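Cleaning a Phone Before Resale or Handover

Work on a plain, light-colored surface with nothing else on it. Grit shows up on white and can be wiped away before the screen goes face down.

You need:
Fustska microfiber cloths, 2
Isopropyl wipes, 70 percent
A dry soft brush

1. Back up and sign out of all accounts, then power off.
2. Remove the case and the SIM tray.
3. Brush the ports and speaker slots. Hold the phone with the openings facing down.
4. Wipe the screen in straight passes, top to bottom - no circles. Turn the cloth to a clean side after every 4 passes.
5. Wipe the back and edges. Keep liquid away from the openings.
6. Wait 6 minutes before refitting the tray. 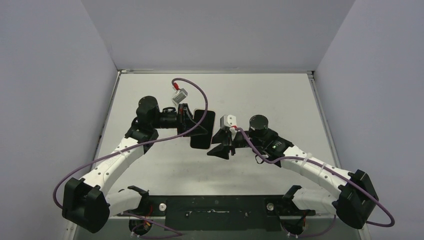
A reader using the name Wutside asks whether the screen protector should come off first. Leave it on if it is intact. Remove it if it is cracked or lifting at a corner, then repeat step 4 on the bare glass.

Store the phone in a clean sleeve until it changes hands. Do not put the old case back on unless it has been washed and dried.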